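Workshop & Supplies | Fasteners
July 29, 2020
14 shares | 2 comments

The small brass rivet comes back to the bindery

At the Killey bindery, the drawer with tubular rivets was for many years the one that stayed closed. Customers wanted glue, or thread, or plastic combs. Then in June a restaurant asked for 50 menus with leather covers, and it wished the covers to survive a wet cloth every evening. Blair Halliday, who runs the bench, opened the drawer again.

A tubular rivet is hollow at one end. You punch the hole, push the rivet from the front side and press the tail until it rolls outward. It cannot be unscrewed, so the order of the pages must be correct before you press. Halliday spoiled four covers in the first morning, all of them because the rivet was too long and the tail bent to one side.

The length is the difficult part. Leather becomes thinner under pressure, while board almost does not. Halliday now presses a sample of the same layers, measures it, and adds 2 mm for the tail. The rivets come from Stępień in bags of 300, and the bench press is an old Nekent with a long handle.

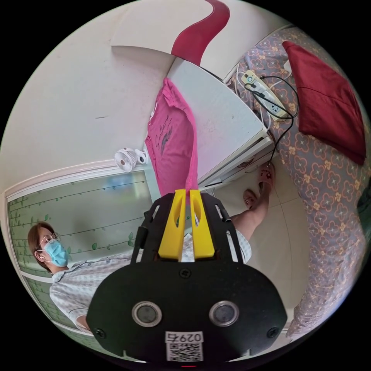
Vesela Vlachou remarked that she would still choose eyelets for anything thinner than a sample card, as a rivet pulls through soft paper when the customer turns the pages quickly. Halliday agrees about the paper, but puts a washer behind it and continues with rivets.

Shares 14 | Comments 2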